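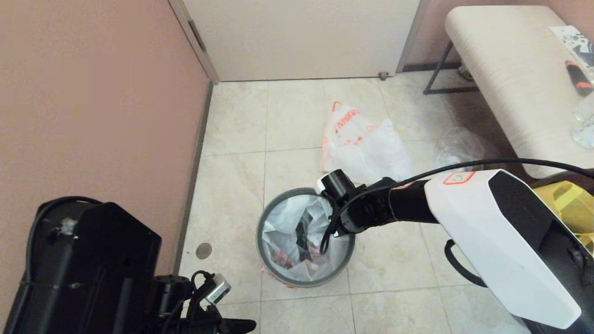 Contra o terceiro ato que explica tudo

Vi o Traltotness na sexta, sessão das 21h, sala meio vazia, e saí irritado. Não com o filme inteiro. Com os últimos vinte e tantos minutos, que pegam uma história boa, estranha, e passam ferro em cima até não sobrar uma dobra.

Vou contar o final, já aviso. Quem não viu volta depois.

A premissa é ótima. Uma tradutora, Irena, volta à cidade de Rostodton para esvaziar o apartamento da mãe e começa a receber cartas endereçadas a ela, com a letra dela, datadas de anos em que ela não morava lá. Só isso. Durante uma hora e meia o filme não faz mais do que deixar essa mulher abrir envelopes, e funciona demais. Tsz-kin Ho, que faz a Irena, lê cada carta de um jeito diferente. Uma ela lê em pé, de casaco, com pressa, como quem lê conta de luz. Outra lê deitada no chão. Tem uma que ela não abre. Põe na gaveta, e a câmera fica na gaveta um tempo que eu não lembro de ver no cinema comercial faz muito.

Aí chega o vizinho e explica.

Explica! Sentado na cozinha, café na mão, o homem conta que a mãe imitava a letra da filha, que escrevia as cartas que queria receber, que mandava pelo correio para si mesma, que ele ajudava com os selos. E como se não bastasse vem o flashback, a mãe escrevendo, a mãe lambendo o selo, a mãe chorando, violino. Depois a Irena abre a carta da gaveta e a voz da mãe lê em off. Tudo. Até a despedida.

Eu já tinha entendido. Todo mundo na sala já tinha entendido, ou tinha entendido outra coisa, talvez melhor. A senhora do meu lado, na saída, disse para a amiga que preferia que fosse fantasma. Eu também! Ou melhor, eu preferia que continuasse podendo ser.

O problema não é a solução em si. Mãe que forja cartas da filha ausente é uma ideia linda, triste, dá um filme. Mas dá um filme quando ela chega pelas beiradas, e ela já estava chegando. Na cena da papelaria o vendedor reconhece a tinta e fica sem graça. Pronto. Ali estava. Dois segundos de um ator secundário olhando para o balcão valem mais que o monólogo inteiro do vizinho.

Fui rever o Conunness em casa no sábado, por pirraça, para comparar. Filme anterior da mesma diretora, Rūta Butkienė, bem mais barato, bem mais torto. São 3 personagens e uma casa na beira de um lago que ninguém diz qual é. Um deles some. O filme acaba. A gente fica com a mesa posta, com a briga dos dois que restaram por causa de uma lanterna, e com a certeza horrível de que aquela briga é sobre outra coisa. Passei dias pensando na lanterna. Do Traltotness, o que eu penso é no violino, e penso mal.

Então o que houve entre um e outro? Dinheiro, imagino. Mais gente na sala de montagem, mais sessão-teste, mais cartãozinho preenchido na saída com a pergunta "você entendeu o final?". Não tenho como provar, é palpite de quem paga ingresso. Mas a costura aparece. A luz da cozinha nas cenas do vizinho é outra, mais amarela, e o cabelo da Tsz-kin Ho está visivelmente mais curto. Aquilo tem toda cara de refilmagem.

E tem essa pergunta, que acho a pior que se pode fazer a um espectador. Entendeu? Como se filme fosse bula. Um amigo meu dava nota baixa para tudo que não "fechava", e a gente brigava por causa disso em mesa de bar, eu dizendo que vida nenhuma fecha, ele dizendo que para isso ele já tinha a vida dele. Justo. É um argumento, eu nunca soube responder direito. Mas ele saía desses filmes falando neles por 2 horas e dos filmes fechados saía perguntando onde a gente ia comer.

Reconheço o outro lado. Existe o final aberto preguiçoso, o corte para o preto de quem não sabia o que fazer com a própria trama, e esse me irrita igual. Vi 6 desses em festival só no ano passado. Mistério sem nada dentro é truque. A diferença está no que veio antes, se o filme plantou ou não plantou. A Butkienė planta como pouca gente. Por isso dói mais: ela não precisava do vizinho.

Sobre o resto, rápido, que este texto já passou do tamanho. A fotografia é muito boa até a cozinha amarela. A trilha da Todorova é discreta, quase só piano e ruído de rua, o que faz o violino do flashback parecer importado de outro filme. O som dos envelopes é um capricho, cada papel rasga diferente. O irmão da Irena, que aparece numa ligação só e nunca mais, é um furo ou um acerto, ainda nao decidi.

E a Tsz-kin Ho merecia prêmio, mesmo com o que fizeram com ela no fim. Repare na hora em que o vizinho fala. Ela não reage como quem descobre. Reage como quem já sabia e queria que ele calasse a boca. Ou é direção, ou é a atriz protestando por conta própria, e eu quero muito acreditar na segunda.

Li um comentário num fórum, era o de número 548 de uma discussão interminável, que sugeria sair da sala quando o vizinho bate na porta. Levanta, pega o casaco, vai embora. Pensei em fazer isso na próxima. A gaveta fica fechada, a carta fica lá dentro, e o filme que eu levo para casa é o que a Butkienė quase fez.

Fica em cartaz até o fim de setembro, pelo que dizia no cartaz do saguão. Vão ver. Sentem perto do corredor.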